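Cluscombe Residential Services
Household Automation Working Group
Minutes of the meeting held in October 2020

Chair: Ingegerd Forsberg
Present: members for Kitchens, Laundry, Housekeeping, Purchasing and Resident Safety
Apologies: Maintenance

1. Minutes of the previous meeting
The minutes were approved with one correction. Under item 4, "Drirkov floor unit" should read "Drirkov window unit."

2. Matters arising
Purchasing confirmed that the Thibodeau towel folder has been returned to the supplier under the terms of the loan. Laundry reported that the folder handled bath towels to an acceptable standard but stopped on fitted sheets and on anything with a zipper. Folding remains a manual task at all sites.

3. Kitchen chores: report on the Plallby bench work
The Chair introduced the report, which had been circulated in advance. The group had asked whether a robot arm could be relied on to clear a worktop, put items where they belong and leave the surface ready for the next meal. The bench is laid out with a toaster oven, a plate, a colander and toy food.

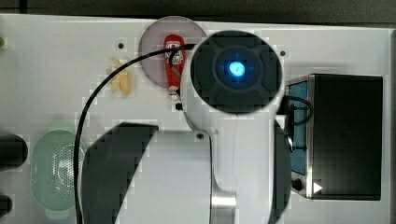
Arm over the bench, with the ketchup bottle on the plate.

The report covers 123 attempts at single moves, each consisting of one item picked up and set down in a named place. Of these, 32 needed a person to step in. Kitchens asked that the figure be read with care, as a single move is a small part of clearing a table and the errors add up over a full sequence. The Chair agreed and asked that future reports give results for whole tasks as well.

Discussion followed on which items cause the most difficulty. The report names the bottle when it is lying down, and the colander, which the arm tends to push before it can grip the rim. Resident Safety asked whether glass or knives had been tried. They have not, and the group was of the opinion that they should not be at this stage.

Housekeeping observed that an experienced kitchen aide clears a comparable worktop in under a minute and wipes it down in the same pass. Wiping is not covered in the report. It was noted that the arm does not tire and could work overnight, when speed matters less. Kitchens replied that very little is left on the worktops overnight.

4. Standard layout for comparison
The group considered whether every session should begin from the same arrangement of items. Kitchens was against a fixed layout on the grounds that no resident leaves a counter the same way twice. Purchasing was in favor, as results cannot otherwise be compared between suppliers. It was agreed to use one reference layout for comparison and to vary the position of items in all other sessions. The reference layout is to include fruit, a pot with a spatula in it, and cups, in addition to the items already named.
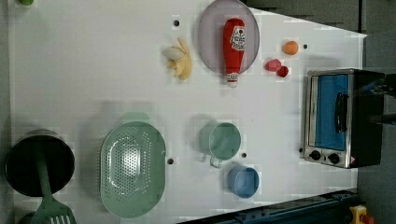 Page last changed: October 2020

Kitchens asked that the spatula be scored separately from the pot. A person would lift it out first without being told, and the group wishes to know whether the machine will do the same. Agreed.

5. Floor and window cleaning
The Drirkov window unit has been in use at 7 apartments. Housekeeping is satisfied with the results on large panes. Corners are still finished by hand. No change to staffing is proposed.

6. Position of the working group
After discussion the following wording was adopted for the annual report:

"The group finds that machines can now carry out certain household chores in part and under supervision. The group does not recommend the purchase of a robot arm for kitchen use in the coming year. The question will be reviewed when results for complete tasks are available."

Purchasing asked that its reservation on the words "in the coming year" be recorded.

7. Actions
Kitchens to draft the reference layout and a scoring sheet.
Resident Safety to list items excluded from use on the bench.
Purchasing to obtain the yearly service cost of the Plallby arm.
Chair to forward the adopted wording to the board.

8. Any other business
Laundry requested that item 11 of the work plan, sorting of socks, be withdrawn. Agreed.

9. Next meeting
December, in the Cluscombe dining room. Agenda items to the Chair in writing.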